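**Buying hand-held grippers for home recording: our budget for next year, in one thread**

1/ We're planning the second year of the Danzer project at Kestumbridge and I've spent most of February in a spreadsheet. A few people asked what goes into the equipment side, so I'm putting it here.

2/ Quick background. People record household jobs with a pair of hand-held grippers, in ordinary homes. Mostly laundry at the moment: shirts, towels, small cloths. The recordings go towards training a folding arm we don't own yet.

3/ The arm is the expensive item and everybody wants to talk about it. I've put it in the second half of the year. We can't make good use of it until we have enough recordings, so the hand-held kit gets bought first. 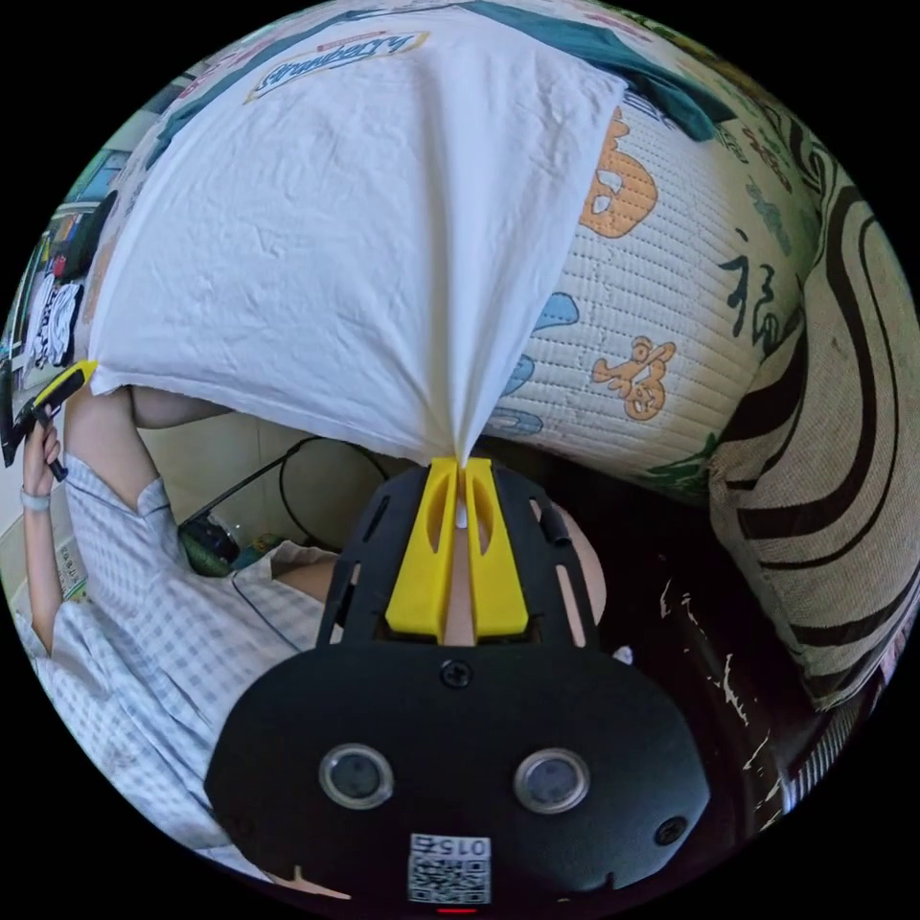 4/ We asked for 27 pairs. The figure we've been given is 23. I can work with that if the spares are ordered at the same time and don't come out of a different pot in the summer.

5/ Spares are where last year's budget went wrong. We priced the grippers and forgot the fingers. Fingers are a wearing part. So are cables. Both now have their own line, and I've asked Fultby to quote for them in the same order.

6/ Fultby's delivery time is 21 working days from a signed order. Ours was signed late last year because the quote had expired and had to be reissued. Check the date on your quote before you send it round for approval.

7/ The other thing I'd ask any supplier: can you buy one half of a pair? Left and right get damaged separately. If the answer is no, you need more spare pairs than you'd think, and that changes the total quite a lot.

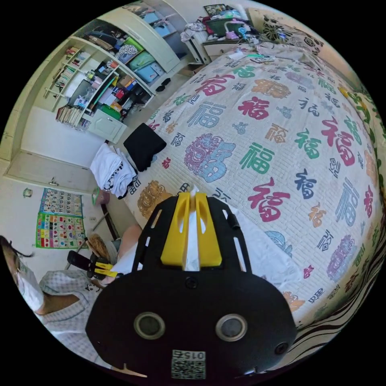 8/ Finger choice took longer than any other decision. We looked at a wider padded set and a thinner one, and the price gap was small. What settled it was the range of things people have to pick up. A bed quilt needs one sort of grip, and a scrap of tissue or paper like the one between the yellow fingers there needs another. We're staying with one finger type for everything and putting the difference into spares.

9/ Labels sound trivial. They aren't free if you need ones that stay put and scan every time. We had a batch peel and then spent two afternoons matching recordings to units by hand. There's a small line for a proper label printer now.

10/ Storage next. Drives are cheap until you need two copies of everything, and we do. The second copy goes to the Sirolstead office. I've budgeted for the drives and for somebody's time to drive them over, which was missing before.
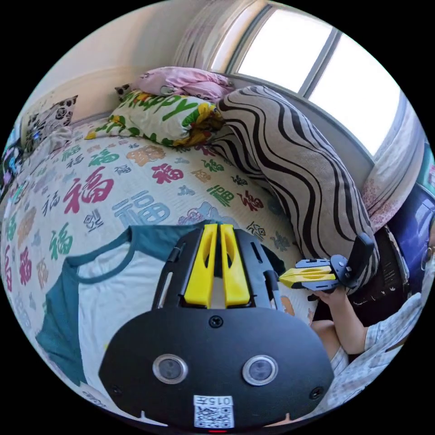

11/ Payments to the people doing the recording are in a separate budget, and I'd keep it that way. When the two were mixed, an overspend on hardware meant fewer paid hours, and then we had kit sitting in cases.

12/ Transport cases: one per pair, hard shell, with foam cut to fit. I got a price for soft bags as well. They'd save us a bit but the repair log from last year doesn't make me want to try it.

13/ Repairs. We're setting aside the price of three pairs. Finance would like it to be two. Last year's log has 26 entries, most of them small, a few that meant posting the unit back.

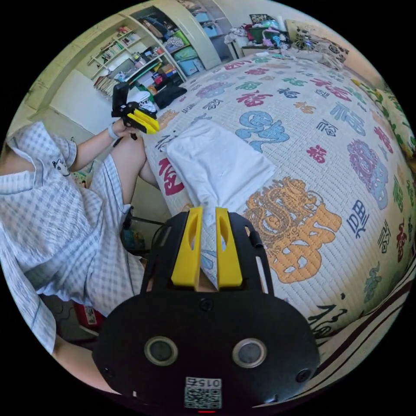 *Towel folding: one corner in the front gripper, the second gripper in the left hand.*

14/ Still undecided: whether to pay for the extended warranty. It covers the body and the electronics but leaves out the fingers and the cables. If you've bought one for similar kit and claimed on it, I'd like to hear how that went.

15/ Order goes in once the warranty question is sorted. I'll post the final split between kit, spares and repairs when it's been signed off.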